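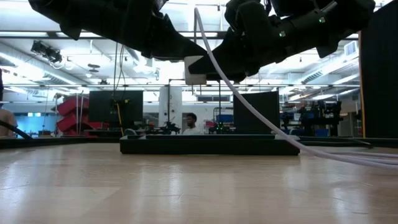 Two-arm station with black tray and white block.

Review: Clavent, a training method for two-arm handling of plugs and cables
Reviewed by Mervyn Nuttall, Bloxham Equipment Review Office

Clavent is a method for teaching a pair of robot arms by demonstration. An operator guides both arms through a task, the motions are stored, and a single control policy is trained on the result. Vesmont supplies the method as software with written instructions. Our office was asked to judge whether a small laboratory could adopt it without outside help.

The review covered the plug task, which the authors treat as their main test. A small charger with its cable must be brought to a power strip and seated. We trained one policy on 50 demonstrations and a second on the full set of 3000 supplied by Vesmont. Each was then given 11 trials. The smaller set produced four complete insertions; the larger produced nine. Most failures came in the last stretch of motion, when the gripper closed on the block at a slight angle and the plug met the strip off center. 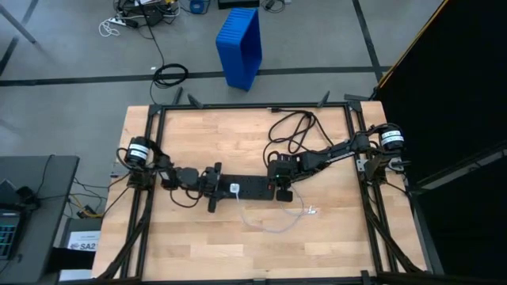 Cable position had a clear effect on the outcome. Where the cable lay free of both arms, the policy moved steadily and recovered from small errors. Where it crossed the path of a gripper, the arms tended to pause, and in one trial they did not resume. The instructions give this matter a single paragraph – too little, in our view, for a method sold on its handling of soft parts.

Setup took one technician about 9 hours, most of it spent on calibration. The recording software was stable throughout. The older Florka package, which we reviewed last August, was quicker to install but offered no means of training both arms together.

Mervyn Bickerstaff, who ran the trials, asks that future versions report the grip angle during playback. The office supports that request.

Rating: suitable for research use, with reservations. Laboratories that plan to record only a small set of demonstrations should expect modest results on insertion tasks. Requests for the trial log may be sent to the Bloxham office.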